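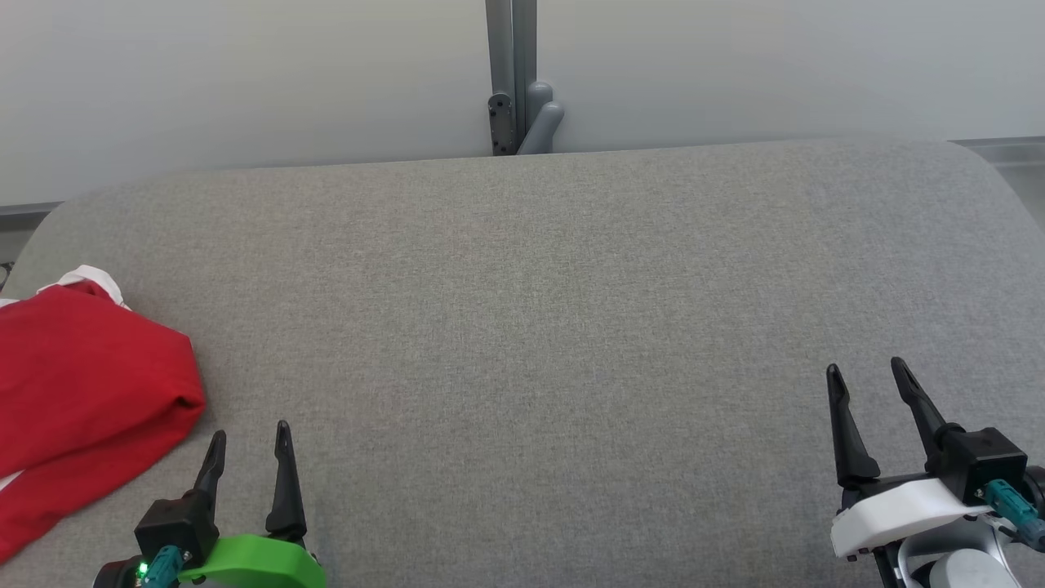
*A red garment with white trim on a gray upholstered surface, awaiting classification.*

**Crumpling** is the state of a garment that has been neither folded nor hung. It is the most widely practiced method of storing clothes and requires no training. The crumpled garment is usually found on a wide, flat, padded surface, where it occupies one side and spoils the whole.

## Characteristics

A crumpled garment keeps some evidence of its former shape. Collars and bands tend to curl up into loops, while the body of the cloth gathers into a bulge. Contrasting trim helps in finding an edge, though the edge found is seldom the one wanted. Knits forgive the treatment; linen remembers it until March.

## Terminology

The Tilmont system of household laundry recognizes 16 grades of disorder, from "relaxed" (grade 1) to "possibly a towel" (grade 16). The later Azevedo scale has two: folded and not. It is the more popular.

## Remedies

The usual remedy is to lift the garment by the shoulders, shake it once, lay it face down and fold the sides toward the middle. The Zeritz fold does this in 17 steps and yields a rectangle of great beauty, which is then put in a drawer under other rectangles. Many households prefer to move the garment to a chair.

## See also

- Chair, bedroom
- Ironing (historical)
- Trokumeo drawer method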